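Print | E-mail this article

We use cookies to improve your visit. By continuing to browse you accept our cookie policy.

The lost property counter at Brestatia station used to run on a shoebox, a ledger and a certain amount of sighing. I worked there for 16 years and supplied much of the sighing. In May the management signed with Clirkero for a sorting arm, and for now my job is to sit with a simulation of it and say what it should pick up.

My new title is "handling adviser." The pay is the old pay. Still, I have opinions about keys, and a piece of software called Mimulum would like to have them.
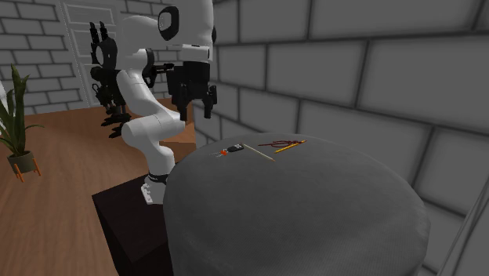
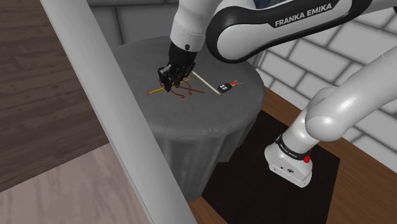
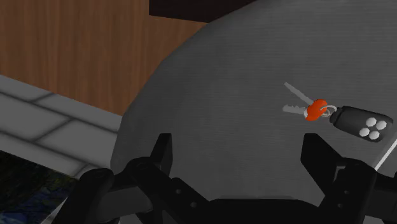

Simulated views of the arm at the round table, with keys and a few small items to sort.

I expected to resent it more. What bothers me is the paperwork. Under the old system a pencil went into a mug and became ours. Now a pencil is an item, with a category and a retention period, and I am asked to confirm both. The Vasseur report, which our managers quote like scripture, promises that 95 percent of handling will be automatic. I suspect the other five will be the umbrellas, and that they will be mine.

The two of us left at the counter have asked who talks to the man who lost his house keys at 6 a.m. That part isn't in the contract. It never was in our contract either, and it was most of the job. If they want to automate the tray, fine, I never loved the tray. But they cut the counter hours to pay for it, and the man with no keys will find the shutter down.

Print | E-mail this article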